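Section 4. Setting up the Sestlow mattress after delivery

Read this section before you cut the outer wrap. The mattress expands quickly once the inner film is open, and it is hard to turn in a narrow room after that.

Before you start
Clear the bed base and check that the slats are fixed at both ends. The slats must be able to carry 300 kg in total. Bring the box into the bedroom while the mattress is still rolled. Two people should lift it.

1. Open the box at the end marked with an arrow and slide the roll out.
2. Lay the roll across the head end of the base.
3. Cut the outer wrap with the supplied Kikus cutter. Do not use a kitchen knife.
4. Unroll the mattress toward the foot end and remove the inner film.
5. Leave it uncovered for 2 days with a window open. A faint smell is normal and fades.

Caution: Keep the film away from children and pets.

Note: The mattress can be slept on after the first night, but the corners may still be low. Do not pull on them – they fill out by themselves.

Fitting the fabric cover
6. Start at the head end and work the cover over both corners.
7. Smooth the top from the middle outward. Small creases go away with use.
8. Close the zipper and tuck the pull into its pocket.
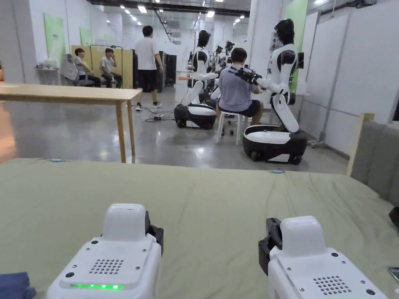

Onni Ruotsalainen wrote to us that his cover went on much more easily after he had turned the mattress on its side against the wall, and that he now does the same every time he washes it. This is fine on all sizes, as long as the mattress stands on its long edge.

9. Turn the mattress head to foot every September and every March.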